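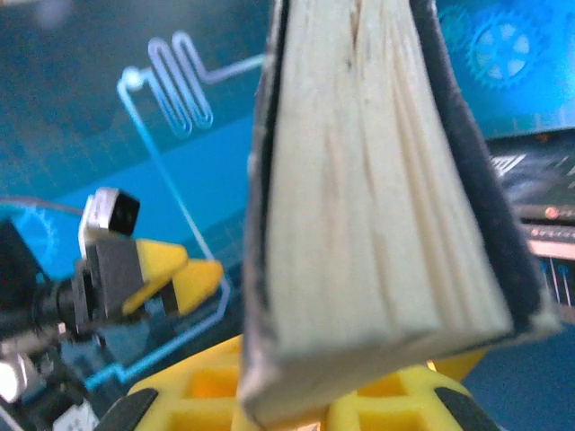 Shelving Old Books So They Last (and So You Can Find Them)

Home | Kitchen | Workshop | Tidy Up | Ask Me

Filed under: Tidy Up, Shelves & Storage

I've moved my books more times than I've moved house, which tells you something about how often I change my mind about furniture. This last round started in August, when I finally cleared out the nine boxes from the back bedroom and had to decide where everything was going to live. I learned a few things, mostly by doing them wrong first, so I'm putting them all in one place.

Pick books up by the middle

I grew up hooking a finger over the top of the spine and yanking. Please don't! That little lip of cloth at the top is the first thing to go on an old hardcover, and once it tears it keeps on tearing. Push the neighbors on either side back an inch or so, and then you can get hold of the book you want by its sides, halfway down. With a really thick one I put my other hand under the bottom edge as it comes out, so the weight of the pages isn't pulling on the hinges.

Corners are the other weak spot. Dark cloth covers go pale and fuzzy at the corners long before anything else looks old, and they show it much more than light ones do. I've quit trying to color mine in with a marker (it looked fine for a week and then went purple). A tiny dab of white PVA glue worked into the frayed threads with a toothpick and smoothed down with a bit of wax paper does more good. Let it dry overnight before it goes anywhere near another book.

Dust from the top, and keep it shut

Hold the book closed, nice and tight, and brush away from the spine with a soft, dry paintbrush. If you let it fall open even a little, the dust goes straight down between the pages and you'll never get it out. I use a two-inch brush from Kurkska, the hardware store in my town, and it has its own hook so that it doesn't end up in the varnish. No sprays, no damp cloths on the page edges. If the edges have gone a bit yellow, leave them alone, they're allowed to.

For covers, a barely damp cloth is okay on the shiny kind and a bad idea on the cloth kind. I ruined a perfectly good atlas learning that.

Get the shelf right before you load it

A low open shelf is my favorite thing for big books, because you aren't lifting them over your head and if one slides off it doesn't have far to go. Mine came flat from Darance and took me a whole evening, what with putting one side on upside down and having to start over. A few things I'd tell anyone doing the same:

Put all the screws in loosely first, then go around and tighten. If you crank the first one down hard, the last hole never lines up.

Measure your tallest book, then add an inch. My tallest is a bit over 13 inches and I'd have been very cross if I'd fixed that middle board any lower.

Check for wobble with the shelf where it's going to stand. A floor can be level by the door and way off by the window. Felt pads under one side fixed mine.

Keep the boards shorter than you think. My old shelf was 38 inches across with nothing holding up the middle, and it sagged like a hammock inside a year. Anything full of hardcovers does better with a shorter run or an extra support underneath.

And go for a color if you like one! I spent years buying white shelves out of pure caution, and a bright one makes me smile every time I walk past it.
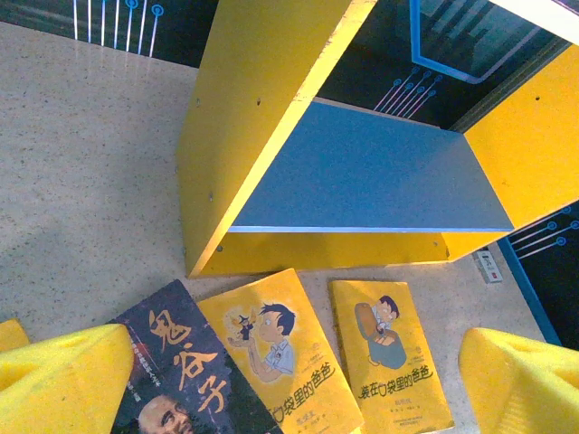

Then comes the sorting, and I like to do that down on the floor with everything spread out where I can see it. I only take out a few books at a time, though. The year I emptied every box at once I had a path to the bed and that was it, for nearly two weeks. Now it's one armful, find them a home, next armful. If it's a hard floor, give it a sweep first and put an old towel down, since grit is rough on cloth covers.

Heavy books go on the bottom, always, and the very heavy ones can lie flat. People get fussy about that, but a fat dictionary standing up for years will start to drop its pages forward out of the binding, and lying down it stays put. I stack no more than three that way, biggest at the bottom. Everything else stands up straight – a leaning book gets a twisted spine, and the twist doesn't come out again.

How full is too full? If you can't slide a book out with two fingers and no grunting, it's too tight. I leave enough room on each board for one more medium-sized book, and then of course I buy one.

Bookends and other props

For an open shelf without much to lean against, you do need something at the end of the row. I tried the thin metal kind and kept spearing pages on them. What works better for me is a brick wrapped in felt, or a jar of dried beans with the lid glued on. My cousins swear by the Purkel bookends with the rubber feet, which were $18 a pair last time I looked, and I'm too cheap so far.

Keep them out of the sun

Spines fade quicker than you'd think. If the shelf has to face a window, I turn the good ones around to a different spot every few months, or pull the blind at noon. Radiators are just as bad. I keep mine a good 20 inches away, and the glue in the old paperbacks has stopped cracking.

One more that I nearly forgot: my cat, Cai, likes to sleep on whatever I've just dusted, so a folded blanket goes on top of the shelf before the books go in. It saves me brushing everything twice.

Next time I'm doing the spice drawer, and I already know I'm going to find four jars of paprika.

Get new tips in your inbox! Enter your email to sign up. You can unsubscribe whenever you like.

We use cookies to keep this site running. By staying on the page you agree to our cookie policy. OK | More info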